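long one sorry. winch thread. been promising this since June and the tea's gone cold twice already
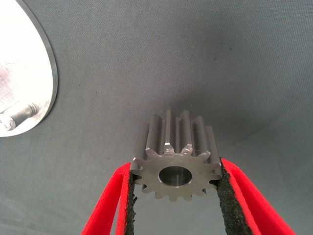 Graston Sailing Club – Boat Maintenance Group

1/ Winches. Specifically servicing them. Specifically the ones on your boat you haven't opened since you bought it

2/ I did all of mine over the winter layup. Boat is a Clirach 8, older than me, primary winches original as far as anyone can tell. Little steel gear in the port one, bore still smooth as anything. Good gear. The grease on the other hand

3/ The grease was basically toffee. Previous owner had used trailer bearing grease, the thick stuff, and packed it in like he was icing a cake. Please don't do that. Pawls stick, then one day they don't catch, and the handle comes round and gets you in the forearm

4/ Ask Wendell Calloway about his wrist. Or don't, he'll tell you anyway

5/ What you need. Light winch grease. Light oil for the pawls (OIL, not grease, will say this again). Kero or degreaser, an old ice cream tub, toothbrush, rags, more rags. Circlip pliers if yours have circlips. A cardboard box with a hole cut in the bottom the size of the drum

6/ The box goes over the winch before you lift anything. Springs jump. They always jump towards the water. I've donated three to the marina over the years and one to a very suprised pelican

7/ Take photos as you go. Every layer. I don't care how good your memory is, you'll have lunch in the middle and come back and it's all just bits

8/ Order of things for mine, yours might differ: top cap off, drum straight up and off SLOWLY (bearings like to ride up inside it and drop out), bearings and spacer, then spindle, then gears and their shafts. Have the manual open if one exists. For the Kowalczyk two-speeds there's a decent exploded drawing floating around, Montserrat has a printed copy in the club workshop, sign it out pls

9/ Someone didn't sign it out last year. It came back with antifoul on page 7. We know who you are

10/ Everything into the tub. Let it soak, have a cuppa, then toothbrush. Get right down into the roots of the teeth, old grease hides there with salt in it. Rinse, dry properly, then have a proper look at each piece in daylight

11/ Looking for: chips, teeth worn to a point, pitting, cracks. Also rounded edges on the pawls. A pawl with a rounded edge is a bin pawl. Don't file it. Don't flip it and hope. They cost less than a pie and a coffee

12/ Springs I just replace every time. Same reason

13/ Going back together: thin smear of grease on gears and bearings. THIN. You want to see the metal through it. Pawls and springs get a drop of oil and that's it. Said I'd say it again

14/ Spin it by hand before the cap goes on. Should click nice and even both ways if it's a two speed. If one click sounds lazy pull it apart again now, not off the heads in 25 knots

15/ Cost since a few have asked. Quote from the yard at Bresgate to pull and service everything and replace the two primaries "while we're at it" was $2,839. I spent $57 on grease, oil, pawls and springs. Plus a weekend. Plus one good shirt

16/ Not having a go at the yard btw. If a drum's cracked or the base is corroded to the deck, pay them. Two dissimilar metals and twenty years of salt is not a DIY arvo

17/ How often? Once a season for a quick clean and oil the pawls, full strip every second year if you mostly do twilights. Racing every weekend or living aboard, do it yearly. Rinse with fresh water every time you come in, just a hose, not the pressure washer. Pressure washer drives the salt further in and the grease out

18/ Oh and covers. Cheap canvas ones are fine. UV kills the plastic bearing cages long before the metal bits give up

19/ Self tailers: mark which way the feeder arm points before you take it off. Bit of tape on the coaming. I put my starboard one back pointing at the sea and sailed it like that for a whole pointscore. Nobody on my crew said a word, thanks team

20/ Also while the winches are apart check the bolts underneath. Headlining down, torch, feel for damp. Mine had one weeping at the back. Rebedded it, took ages, swore a bit, dry now touch wood

21/ Couple of replies coming in already so. Yes you can use diesel for soaking, it stinks and the cabin will smell for a month, kero's nicer. No, don't use the spray can stuff in place of grease, it's gone by the second sail

22/ And no I wouldn't bother with the fancy ceramic bearings for club racing. Clean your hull. Learn to tack. (me included)

23/ Montserrat Palacios is running a hands-on session in the workshop before the season opener, bring one winch, your own rags, closed shoes. There's a bench and a vice and she's heaps more patient than me. Spots on the noticeboard by the bar

24/ forgot, if you drop a pawl in the cockpit look in the drain first. then the bilge. then your thongs

25/ right off to find where I put the boat keys. will add the manual scan when I work out the printer at work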